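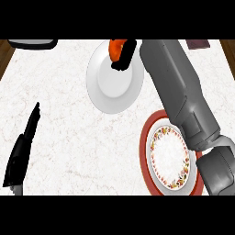 White plate on a marble tabletop

Card Payments at Your Counter: Frequently Asked Questions

For cafes, shops and food stalls using a Zirkness card reader. If your question isn't answered, write to the help desk from the Messages tab in your account.

Is there a monthly fee?
Not on the Basic plan. You pay a percentage of each sale and nothing in the months when you're closed, at the beach or pretending to renovate. The Plus plan has a monthly fee and a lower percentage. Your account page shows what you would have paid last month on either one, including when the answer doesn't flatter us.

When do I get my money?
Sales made before 9 p.m. are sent to your bank in 2 business days. Later sales go with the next batch. Some banks then like to hold on to the money for a bit and admire it. We can tell you when we sent it, but we can't hurry them.

Why is my deposit smaller than my sales total?
Fees and refunds come out first. Say you took $1,156 in card sales and refunded one $100 catering deposit. Your payout starts at $1,056, and then the fees come off that. Open Payouts, tap the deposit, and every line is there in plain view.

Do I get the fee back when I refund a customer?
No. The card networks charge us for the original sale either way. We don't charge anything extra for the refund itself.

Can I set a minimum for card sales?
You can for credit cards, within the limits the card networks allow. You can't for debit cards, however small the muffin. The setting is under Checkout, and the reader will handle the difference between the two.

Can I add a surcharge for cards?
It depends on where you do business. Some places allow it, some cap it and some forbid it. Check your local rules before turning it on. The sign by the register is your job, and "everyone else does it" has a poor record as a defense.

How do tips work?
You choose the suggested amounts, or turn them off. Tips are paid out with your sales and listed in their own column. Splitting them among the staff is between you and the staff, and we would like to stay out of it.

What happens if the internet goes down?
The reader keeps taking chip and tap payments in offline mode and sends them once it reconnects. If a card is declined at that point, the loss is yours – so think twice before ringing up the large birthday party.

A customer disputed a charge. Now what?
You'll get a message with a reply date. Send the receipt and anything else in writing. A short, dull explanation does better than a long, angry one.

Does it work with my register software?
It connects to Eskola and Usto. For anything else, key in the amount by hand.

Where do I return a broken reader?
Print a label from your account and send it to our Draltport service center. Please leave out the charging cable. We have plenty.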